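Indimley Play Library: progress report to the Bangash Fund
2020-02-25

Dear Areeba Gilani,

We've had such a good winter with the shape sets, and I'm glad to be writing this one! The last report ended with the shelving still in boxes, so I'll pick up there.

The shelves went up in the back room in the first week and the sorting table followed. All 300 sets are now bagged, labelled and on the lending list. Families and childminders have borrowed shape sets 843 times so far, and the under-fives group at Skekberg has asked to keep theirs on permanent loan (we said yes, with a yearly check).

Spending on this part of the grant stands at £2,659. Most of that went on the blocks themselves, then the cotton bags, then a frankly enormous roll of labels. We saved a little on delivery by collecting from Tidevlow ourselves, and I'd like to put the saving towards replacement pieces if you're happy with that.

What has changed is how we use the boards. In the autumn we handed the blocks out by the bagful and the little ones mostly built towers, which was lovely but didn't get much talk going about the shapes. Now each session starts with a few pieces set out on a plain wooden board, with space between them. Children name a colour, find the flat top, turn a cube to see its other sides. Zeeshan Ansari runs the Thursday group this way and his has been the noisiest room in the building, in the best sense.
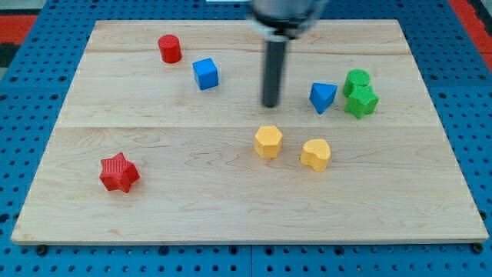

Noreen Lashari wrote to us that her twins now go round the kitchen sorting tins from boxes, and she wondered whether we could lend the boards out as well as the blocks, as the carpet at home makes everything topple. It's a fair point and we'd love to do it. We have 3 spare boards to try it with in March.

Still to do: the cards in Urdu and Spanish (Aitana Paredes has the Spanish half finished), a second wash of the bags, and a better way of getting lost cylinders back. They roll under everything!

With warm thanks from all of us,
Areeba Orakzai
Indimley Play Library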